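Zendia Trade-In and Refurbished Phones: Frequently Asked Questions

Before you start, dig out the phone, its charger, and whatever passcode you were using when you last cared about it. Most of the questions we get come from people who have two of the three.

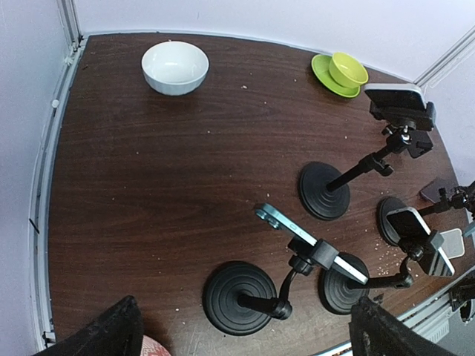 Last updated: March

About the program

What is Zendia trade-in?
You send us an old phone or tablet, we look it over, and we pay you for it. If it's in decent shape, we fix it up and sell it to someone else. If it isn't, we strip it for parts. Either way it leaves the kitchen drawer.

Which devices do you take?
Any smartphone or tablet released in 2013 or later. Older than that and we'll still recycle it for free, but the payment will be a thank-you email, and a short one.

Do you take phones from any carrier?
Yes, as long as the device is paid off. If you still owe your carrier money, the phone shows up as financed when we check the serial number, and we have to mail it back to you. This goes for Natgate customers too, even the ones who were told by the store that it would be fine.

Getting a quote

How is my quote worked out?
By model, storage size, and condition. You pick the condition yourself from a list of 4 grades: Like New, Good, Worn, and Broken. Please read the descriptions before choosing. "Like New" does not mean "I like it as if it were new."

How long is a quote good for?
31 days from when you accept it. After that the price resets to whatever the market is doing, and used phone prices almost never go up. If a new model gets announced in the meantime, your quote is still honored through the end of the window.

My screen has one tiny crack. Is that still Good?
It's Broken. We're sorry. A crack you can cover with a thumb is still a crack, and the glass has to come off either way.

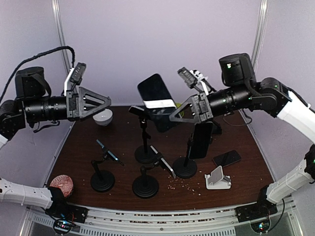 Sending it in

How do I pack my device?
We email you a prepaid Gidard shipping label. Wrap the phone in something soft, put it in a small box, and tape the box shut. Envelopes are not boxes. Neither are cereal bags, although we admire the effort.

Do I need to include the charger?
No. Keep it, give it away, add it to the nest of cables you already own. Chargers don't change your quote.

What should I do before mailing it?
1. Back up anything you want to keep.
2. Sign out of your accounts and turn off the "find my device" feature.
3. Take out the SIM card and any memory card.
4. Run a factory reset from the settings menu.

Step 2 is the one people skip. A phone locked to your account is worth nothing to us, and we'll be emailing you about it until it's unlocked or returned.

I forgot to remove my SIM card. Can I get it back?
If you tell us before the device is inspected, we'll mail it to you. After inspection, SIM cards are shredded. Memory cards are shredded too, unread. 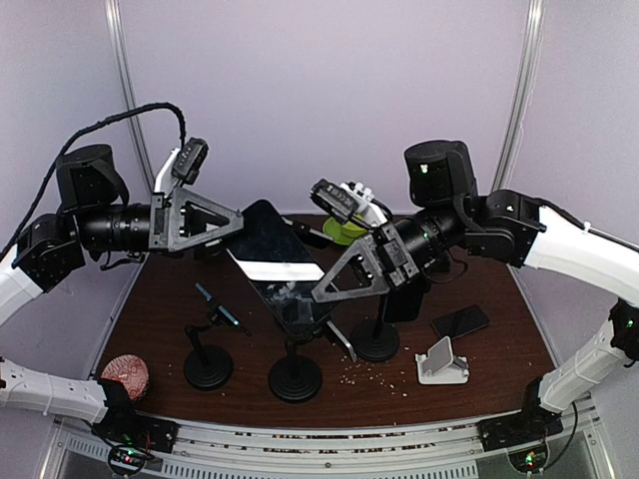

Buying refurbished

What does "refurbished" mean here?
Every device is tested, cleaned, wiped, and given a new battery if the old one holds less than we'd accept on our own phones. You may find light scratches on the back. You were going to put a case on it anyway.

Is there a warranty?
Yes. You can return any refurbished device within 45 days for a full refund, for any reason, including the color looking different in your living room. Water damage isn't covered.

What is a Kuusisto battery?
Kuusisto is the replacement battery we fit in most tablets. Your settings screen may warn you that the part isn't the original. It works fine with the warning showing, and you can dismiss it.

Who do I talk to if something goes wrong?
Reply to any email from us and it lands with the support desk, run by Sandra Inskip. Include your order number. "It's the black one" will not narrow things down.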